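Kuvunus Notes » Practice » Fingertip care and the written handling rule

Our group adopted its first written rule for fingertip inspection in November. The rule is one page long. Several readers have asked for its contents and for the thinking behind it, and I set both out here in the form we now use at the Kuvunus workshop.

The rule applies to any printed finger fitted to an arm that handles small household objects and toys. It was drafted after a review of our handling log, which held 3843 entries at the time. Of these, 2338 had no note of which fingers were fitted. The entries were otherwise sound, but they could not be used to compare one finger design with another. The loss was ours, and it was avoidable.

The rule has four parts. First, each pair of fingers carries a number, and that number is entered in the log before the arm is powered. Second, the gripping faces are inspected at the start of each session and wiped with a dry cloth. Third, a pair is withdrawn after up to 300 grasps and may return to service only when a second person has signed for it. Fourth, the work surface is a single plain color and is kept clear of everything except the object in use.
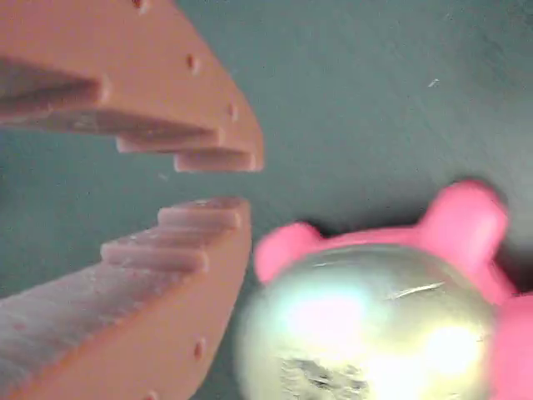
The second part drew the most discussion. Stepped faces hold dust in a way that flat faces do not, and printed plastic can look pale from wear or from nothing more than the light in the room. An inspector should therefore not judge by color. The wording we settled on is "clean to the touch, edges complete," and it has caused few disputes.

Shiny objects receive a paragraph of their own. A polished dome or curved mirror throws glare back at a camera, and an operator working from the camera view alone may misjudge where the edge lies. The rule asks for a slow approach and a full stop before the fingers close. Operators at Itetov follow a similar practice and were kind enough to let us read their draft – ours is shorter, and owes theirs a good deal.

We considered adopting the Enitz checklist in full and decided against it. It was written for metal jaws, and much of it concerns lubrication.

Comments on the withdrawal limit are welcome, particularly from those who print their own fingers. The text will be reviewed again once the Sithole bench has completed a full set of sessions under it.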